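Household Waste in Shared Student Rooms
Project report submitted by Randi Lundgren and Borghild Westerberg
Grernholm Residence Study, 14/09/2022

The purpose of this project was to examine how small litter is collected in furnished rooms at the Grernholm residence. Items left on the floor were gathered into one wastebasket per room – no larger container was supplied. 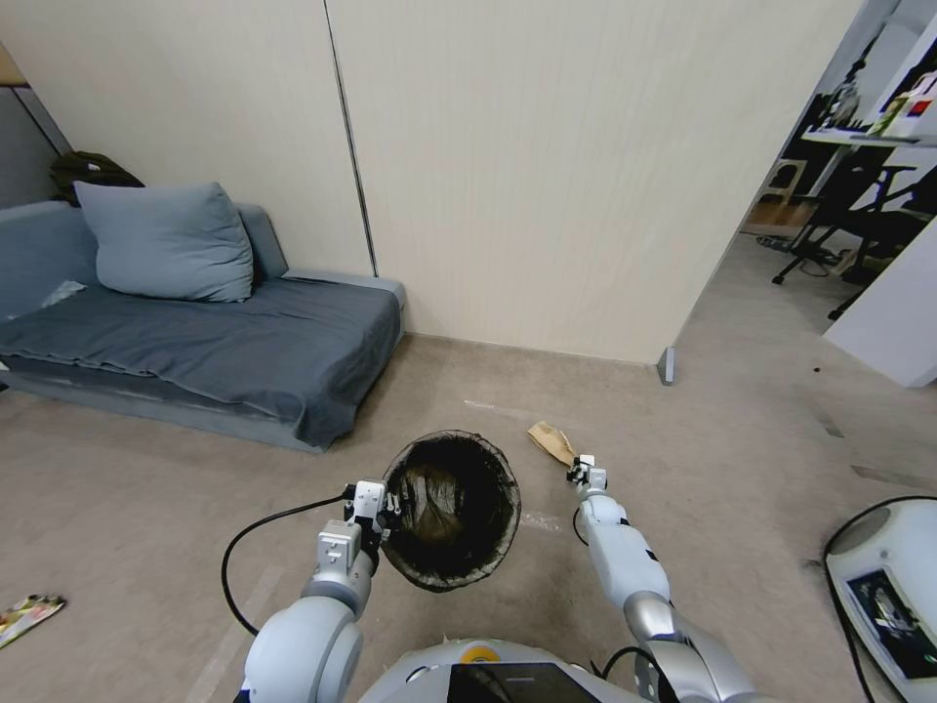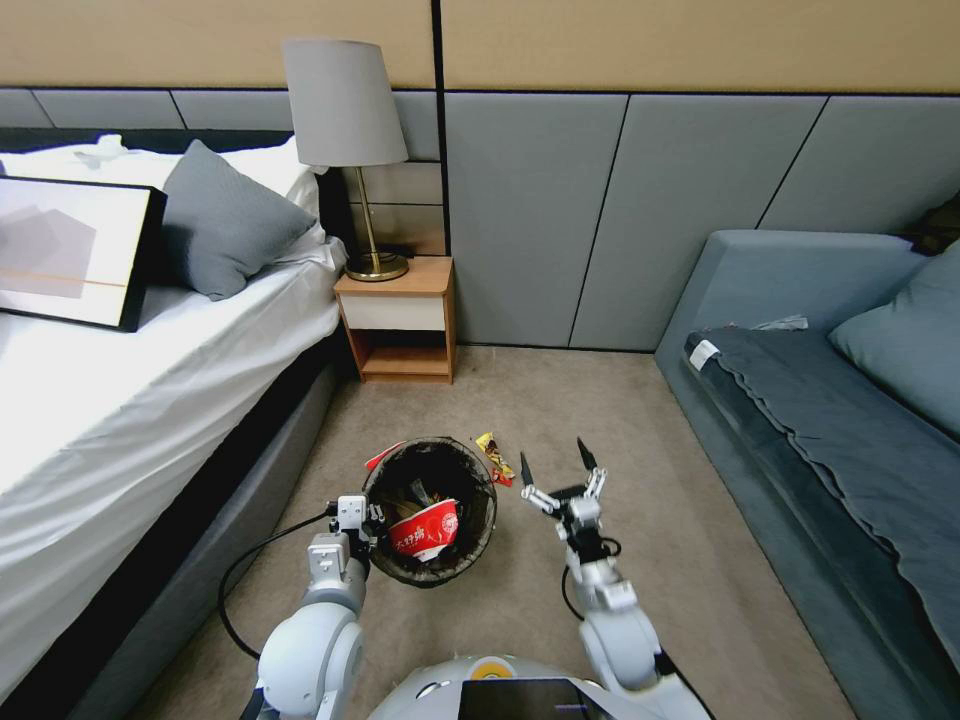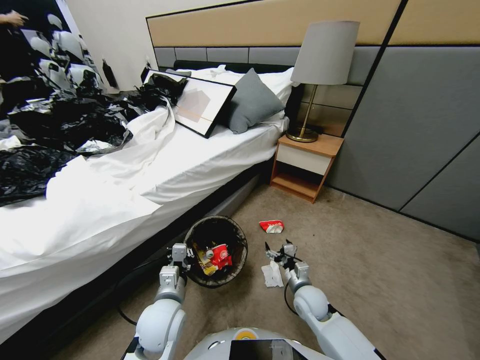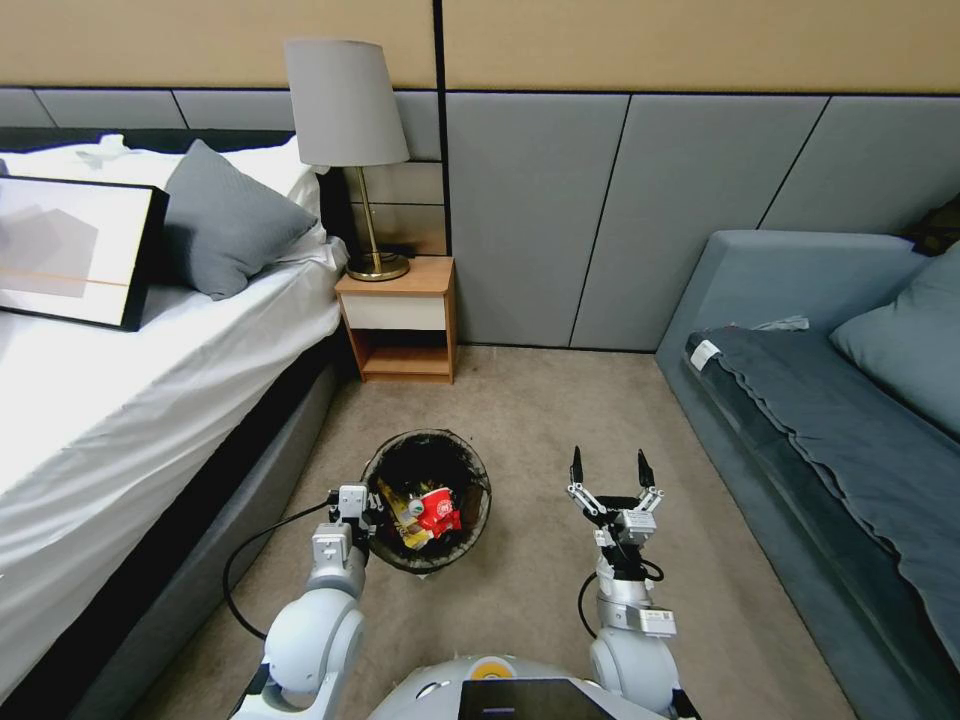

Placement of the wastebasket was the main subject of our second chapter. Residents had asked for a fixed position beside the desk, but we recommend that the basket be moved to the litter during tidying. A round black wastebasket standing on open carpet, as in the second picture, can be reached from more than one side, and a wrapper lying just beyond it is a short distance from the rim. The liner should fold over the rim before any food packaging is put in.

The residence office budgeted for 500 liners in April. We propose that the same order be repeated next term, and that paper bags be flattened and kept apart from food waste – a separate box in the hallway would be sufficient.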